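I translate discharge leaflets for hospitals, and on Monday I delivered the longest one of my life. 2815 words on how to look after a wound at home. I want to write down some things about the language before I forget them.

First, the word "stitches." In English the patient has stitches, the surgeon has sutures, and the insurance letter has "wound closure." In my language there is one word for all of this, and it is also the word for a seam on trousers.

So when the leaflet says "your stitches (sutures)" I have to decide what to do with the brackets. If I translate both, the reader sees the same word two times and thinks I was sleeping. I deleted the brackets. The reviewer at Trustance put them back.

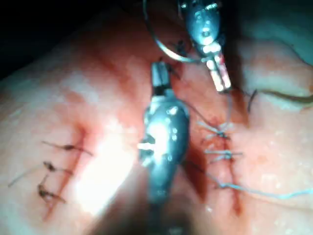

Two incisions on a tissue pad, instruments over it.

We exchanged 3 emails about these brackets. She was polite and I was polite. In the end we wrote "stitches" and explained once, on the first page, that a doctor may say it in another way. I think it is the best sentence in the whole leaflet.

Second, "keep the area dry." For how long? The original says "initially." I have met this word in so many medical texts and I still don't know how many days it is.

I asked the client, Soriano Clinic in Molora. The answer came at 6 in the morning, probably from a nurse at the end of her night: "until the doctor says." Good. I translated that and not "initially."

Third, and this one is for my colleagues: the verb "to dissolve." English speakers say dissolvable stitches and everybody is calm. If I use our normal verb, it sounds like sugar in tea, or like acid in a crime movie. 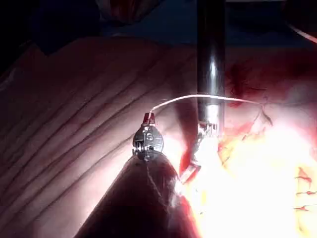 My mother read my first draft and asked me if it would hurt. She is my test reader for everything and I pay her in cake. I changed the verb to one that means "go away by itself, slowly." It is longer, but she did not ask again.

Length is a problem, by the way. The leaflet has to fit on the same folded paper in every language. My text is always longer than the English. The designer gives me boxes, and one box was 200 characters with spaces, for a warning about fever.

You cannot write a polite warning about fever in 200 characters in my language. Our polite form of "call us" is already a small train. I used the direct form, like you would say to a cousin, and I felt bad for one evening. Then I read it out loud and it was clear, so it stays.

Some people asked me last time which tool I use. Varen, the old version. I have 900 terms in my wound care glossary now, and maybe half of them are different ways to say "do not touch it."

Do not scratch, do not pick, do not rub, do not pull, do not remove. English has a very rich culture of not touching. I have four verbs for the five of them, and two of my four are used mostly for fruit.

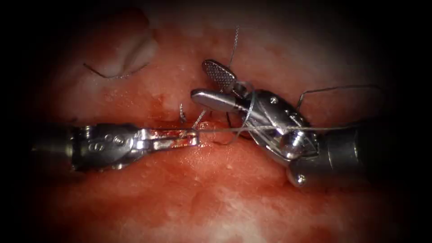

Thread between the tips of two instruments.

A small thing I am proud of: the original had "a little redness is normal." A little for whom? I suggested a comparison with the size of a coin. The clinic liked it and put it also in the English version – the first time that a question from me changed the source text.

What I could not fix is the title, "Caring for Your Wound." In English it sounds warm. In my language you care for a child or a garden, and a wound you only treat. I wrote "At home with your wound," and now it sounds like we are moving in together.

If you translate leaflets too and you have a better title, please write it under this post. The file goes to the printer at the end of August, so I can still change it.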